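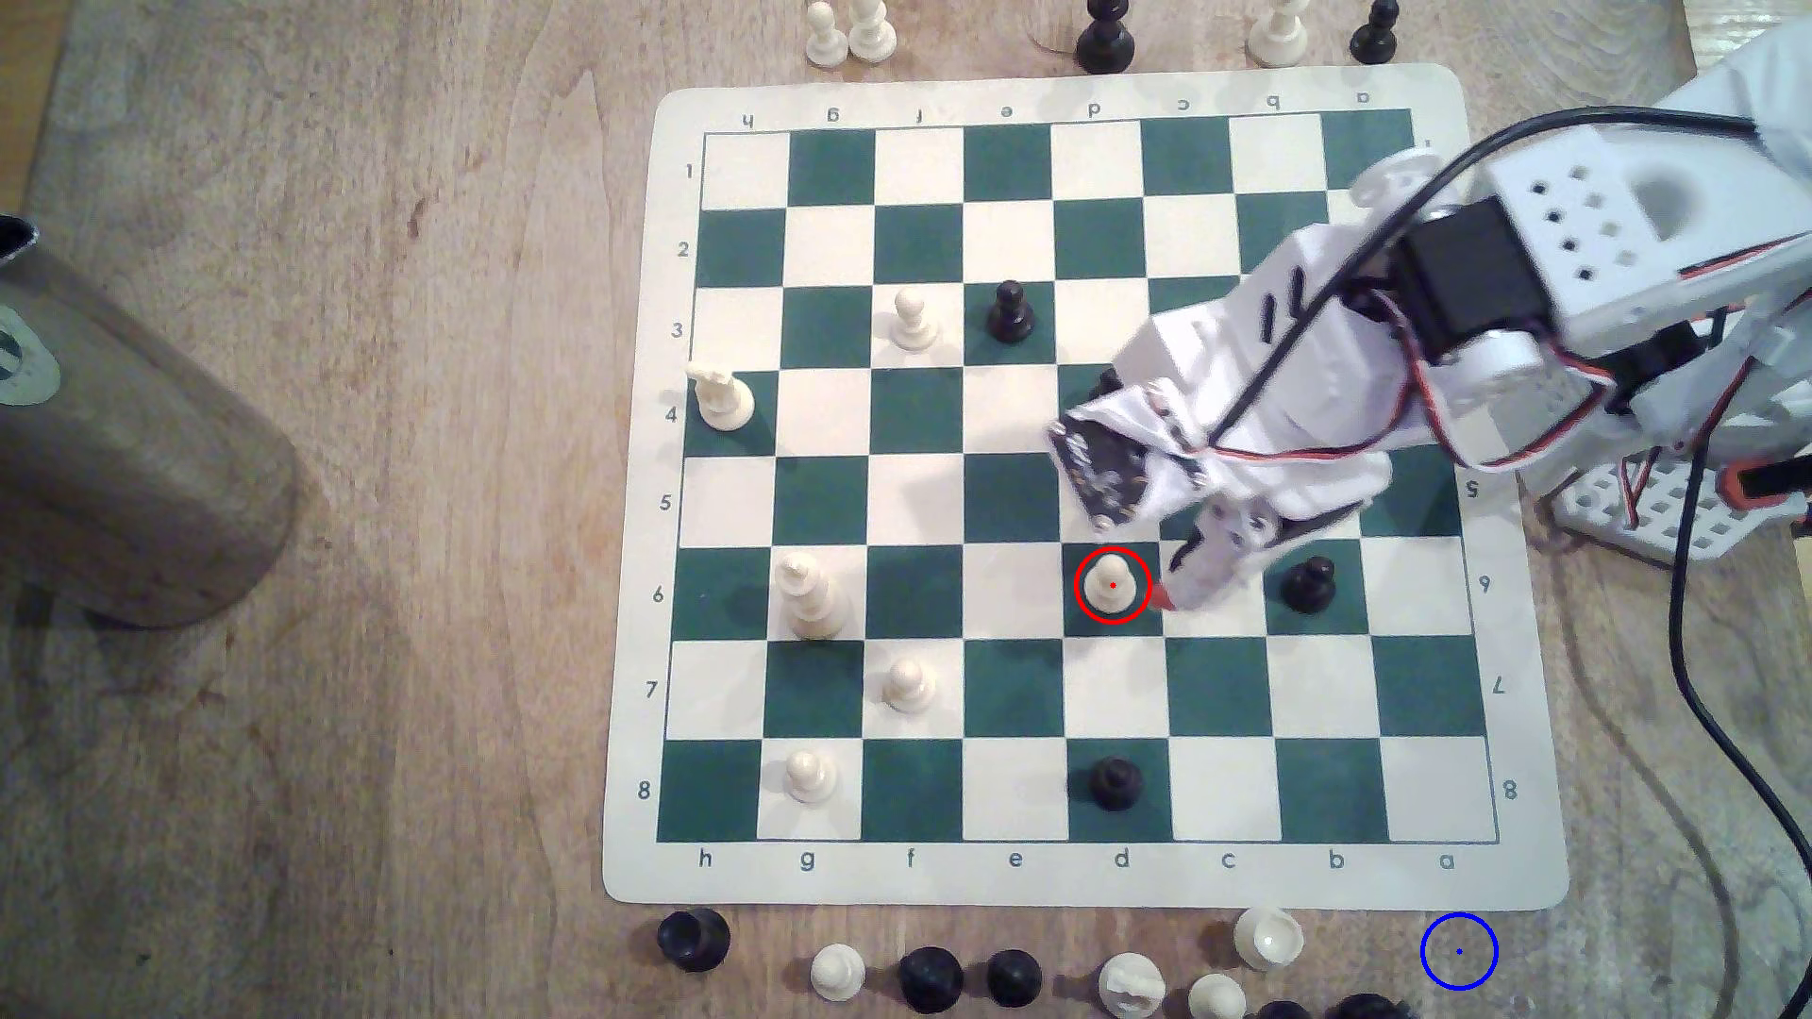 From: Carolina Gouveia
To: brinley-tinkerers list
Date: 2022-01-23
Subject: Re: Open day at Vollness, who's going?

Carol Tunstall wrote:

> Did anyone make it over to the Vollness open day? I had to stay
> home with the kids and I've been hearing bits and pieces about a
> chess arm. Is it something we could build, or is it one of those
> things that costs as much as a car? Also, was there parking?
>
> Carol

Hi Carol, hi all,

I went, with my brother Henrique, and we stayed far longer than we meant to! Parking is behind the building, turn in after the tire place. The sign is tiny.

So, the chess arm. Facundo Lucero was running the table and he was happy to let people lean in and ask questions. It's a small white arm, 3D-printed, with servos at the joints, and it sits right beside a normal roll-up vinyl board, the green and cream kind every school club has. The base is printed too, with a grid of square holes all over it, and Henrique immediately wanted to know how much filament that saves. (Facundo's answer was 30 percent on that part, and it prints a lot faster.)

What I loved is that you can follow what it's being asked to do. On the display there's a thin red circle around the piece it should go for, and a blue one on the place where it should end up. For one of the moves I watched, the red circle was on a white pawn on d6 and the blue one was off the board completely, on the bare table past the a-file. The jaw comes down right beside the pawn, with a little red tip on the end. I held my breath every time — there were captured pieces lined up on the table on both sides and I kept expecting one to go flying.

It isn't fast. Facundo said a move takes 10 seconds when things go well and longer when they don't. It dropped a knight while we were there and got a round of applause anyway. The tall pieces are easier for it to find than the pawns, he said, and pieces standing close together are the hard part. They've recorded 700 moves so far and want a lot more before they change the gripper, which is a Panulent design they've been modifying as they go.

Carol, on cost: the electronics were 73 dollars on his last order, not counting the power supply or the computer. So no, not a car. You'd want patience for the wiring, though. Conceição Azevedo helped put that arm together and she told me the cables took her longer than the printing did. She's offered to bring a spare set of joints to our February meeting if there's interest, so please reply on the list and I'll pass it on.

I have Henrique's scribbled notes on the servo layout and can type them up if anyone wants them. He also picked up a leaflet for the Dimitriou workshop, same building, second floor, but we ran out of time to go up.

Carolina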